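Home | Features | Food | Garden | Holidays | Subscribe

The Little Tree and the Big Mess

I have a confession, and anybody who has ever visited me in December already knows it. I don't do a big tree. I used to! I had one that scraped the ceiling and took up the corner where the good chair goes, and I spent whole evenings underneath it hunting for the one dead bulb out of 200. Then I moved to Sodham, into a place with a living room the size of a bath mat, and that was the end of that.

So now I'm a small-tree person, and I've gotten a bit evangelical about it. A tabletop tree in a bright pot takes an evening, you can reach every branch, and you only need a handful of ornaments (which means you can be picky). I bought mine at the Correa market over in Duststead for 10 dollars, pot not included, and I've never once missed the ladder.

The trick is choosing ornaments with some variety in the finish. One deep red, something you can see light through, something with glitter that will be on your sweater until spring. If they're all shiny in the same way, a small tree starts to look like a store display. And I like to put them in a tray first so I can see the colors together before anything gets hung.
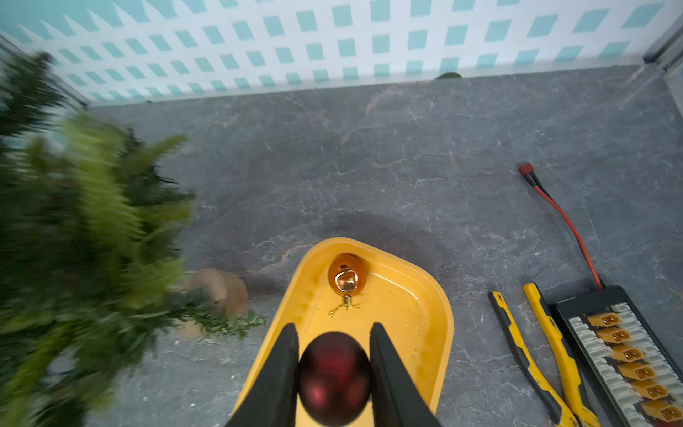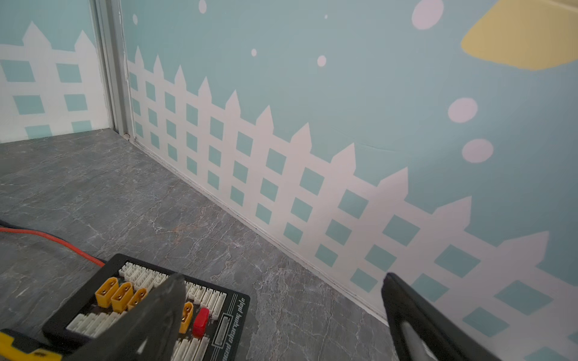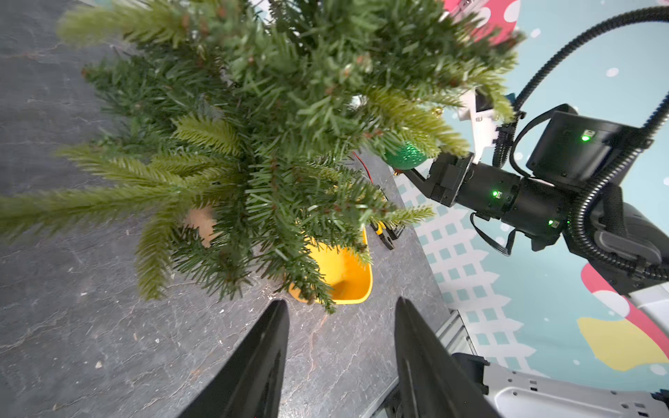

Page last changed: December

Now, a word about the table, because I know how this goes in most homes. Nobody I know has a special decorating surface. You do it wherever there's room, next to the pliers and the charging gear and whatever cable has been lying there since summer. I used to clear everything off first, and by the time I was done I was too tired to decorate. These days I push things over a little and get on with it. Keep the pliers, anyway! A bent wire loop on an ornament cap is a two-second fix if they're within reach, and a twenty-minute search through the kitchen drawers if they aren't.

I hang the glittery ones first, while I still have patience, and I go for the outer branches where they get some light. Fake needles can take a good deal of bending, so I fluff as I go. If a branch hangs down over the pot, I leave it alone, especially with a yellow pot like mine, which could use a little softening.

My friends in Jostallow still put up the giant kind, with 500 lights and a train going around the bottom, and I love going over there to look at it. Then I come home, switch on the lamp and move one ornament two inches to the left. I'll probably move it back tomorrow.

Contact us | Copyright Sodham Home Magazine | Back to top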